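Home | Diary | Workshop | Archive

1 Mar 2025

Sorted the small-parts storage. The loose screws from January went into bags by thread, 46 in all, each labeled in pencil. Monique Royer wants the same system at Ludcombe, so I wrote the sizes out twice.

The hinged boxes came next. Gray clear plastic, molded recesses in the base, lid folds right back. I prefer them to the tins — contents can be checked with the lid shut.

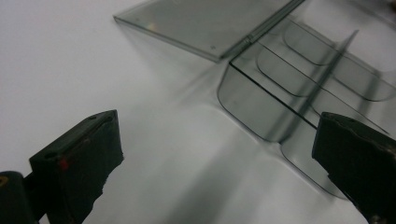 Washers will go in one recess and spacers in the next. Bastien Perrin suggested foam liners. Rejected for now — they take up depth, and the lids must close flat for stacking. Shelf clearance is 40 mm. Still to do: relabel the Silten drawer, return the calipers.

Print this page | E-mail this page

Contact | © Weltunitz Diary | Back to top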